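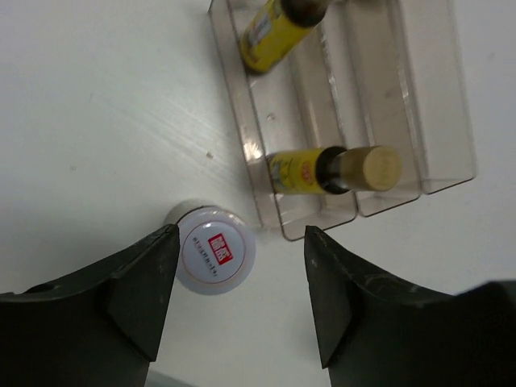 白色的桌面，上面有几道浅浅的划痕。

酒店的早餐是从哪里来的？

小朋友，你有没有跟爸爸妈妈住过酒店呀？早上迷迷糊糊地爬起来，头发还翘着呢，电梯门一开，哇，一股烤面包的香味就飘过来了！餐厅里摆着一长排吃的：煎蛋、粥、水果、小蛋糕，还有冒着热气的牛奶。你拿着盘子走来走去，不知道先夹哪一样才好。那你有没有想过，这么多好吃的，到底是谁准备的，又是什么时候准备的呢？今天我们就慢慢地讲一讲。

先认识一家酒店

我们要去的这家酒店叫卡森（Casen）酒店，就在鲁纳萨奇（Rernusach）港口的旁边。酒店不算大，一共有47个房间。房间虽然不多，可是到了九月，来看海的客人一拨接着一拨，早餐厅里常常坐得满满当当的，连窗边那张有点摇晃的小圆桌都有人抢着坐（那里看船最清楚嘛）。

天还没亮，厨房已经醒了

早上四点，你一定还在被窝里做梦，说不定正梦见自己在天上飞呢。可是厨房的灯已经亮了。最早来上班的是面包师傅，他要先看看昨天晚上揉好的面团。

为什么面团要提前一个晚上揉好呢？原来，面团里住着一种小得看不见的东西，叫酵母。酵母吃了面团里的糖分，就会慢慢吐出气泡，好像在面团里吹了很多很多小气球，面团就一点一点鼓起来了。要是把面团放在冰箱里，酵母觉得冷，做什么都慢吞吞的，所以要花上12个小时才能把面团吹得又松又软。慢有慢的好处，这样做出来的面包，闻起来特别香。

面包师傅把鼓起来的面团切开，搓圆，一个一个排在烤盘上，再送进烤箱。等到外皮变成金黄色，轻轻一敲，会发出“咚咚”的声音，像在敲一扇小小的门，这就是烤好了。

鸡蛋要多少才够？

接下来轮到鸡蛋啦。有的客人喜欢吃煎蛋，有的喜欢吃水煮蛋，还有的小朋友只肯吃炒得嫩嫩的蛋，上面再挤一点番茄酱。卡森酒店一个星期要用掉500个鸡蛋！你可以想象一下，要是把它们一个挨一个地排起来，从餐厅门口开始排，不知道要排到哪里去呢。

这些鸡蛋是从杜姆劳（Dumlao）农场送来的。农场离港口不远，小货车沿着海边的路开一会儿就到了。车上除了鸡蛋，还有番茄、黄瓜和装在大桶里的牛奶。厨师收货的时候可认真了，他会打开箱子看看有没有碰破的，再摸一摸牛奶桶够不够凉。牛奶很怕热，天气一热，里面的细菌就会长得飞快，牛奶也就变酸了，所以一进厨房就要赶紧放进冷藏室。

你也许会问：为什么不从很远很远的地方买呢？远方的东西当然也可以买，像香蕉和橙子，有些地方不出产，就只能坐着大船来。不过番茄这样的蔬菜，要是从附近的地里摘下来，就可以等它在藤上多晒几天太阳，红透了再摘，吃起来又甜又多汁。大人们常说的“当季食材”，意思就是这个季节里正好成熟的东西。夏天有番茄和桃子，秋天有苹果和南瓜，冬天就轮到白菜和萝卜了。

给每样食物找一个家

吃的都做好了，还要摆出来。摆早餐也有学问呢！热的食物要放在保温盘里，下面有热水或者小小的加热器，让它们一直暖乎乎的。凉的食物呢，比如酸奶和切好的水果，就要放在冰块上面或者冷柜里。要是把它们乱放在一起，热的变凉了，凉的变热了，那就不好吃了，小肚子也可能会不舒服。

每样食物前面都有一块小牌子，写着它的名字。有些牌子上还会写“含有花生”“含有牛奶”。有的人吃了花生会全身发痒，甚至喘不过气来，这叫作食物过敏。如果你也有不能吃的东西，一定要先请大人帮你看看牌子，看不懂就去问餐厅里的叔叔阿姨，他们很乐意告诉你的。

吃不完的怎么办？

早餐时间结束了，盘子里总会剩下一些东西。没有切开的面包，厨师会切成小方块，烤得脆脆的，中午撒在汤里。熟得有点过头的香蕉，可以拿来做香蕉蛋糕。果皮和蛋壳也不浪费，卡森酒店把它们收在一个叫“拉拉尔”（Rarar）的大绿桶里，慢慢变成肥料，再送回农场的菜地里去。说不定明年你吃到的番茄，就喝过今年的果皮变成的营养呢！

小朋友也可以帮忙哦。去拿自助早餐的时候，一次少拿一点，吃完了，要是还饿，再高高兴兴地去拿第二次。用公用的夹子夹食物，夹好以后把夹子放回原来的地方。夹到盘子里的东西就不要再放回去啦。

在家里试一试

周末的早上，你也可以跟家里人一起开一家“小小早餐厅”。先想一个名字，再用彩色笔写几块小牌子，摆在面包、水果和牛奶的前面。切水果和用炉子的事情请大人来做，你可以负责洗水果、摆餐具，还可以当服务员，问一问奶奶今天想喝豆浆还是喝粥。记得动手之前先用肥皂把手洗干净，手指缝里也要搓一搓哦！

小词典

酵母：一种很小很小的生物，能让面团鼓起来。
冷藏室：温度很低的房间或柜子，用来让食物保持新鲜。
自助早餐：自己拿着盘子，想吃什么就去取什么的早餐。
肥料：给植物吃的“饭”，能帮助它们长大。

2022年2月7日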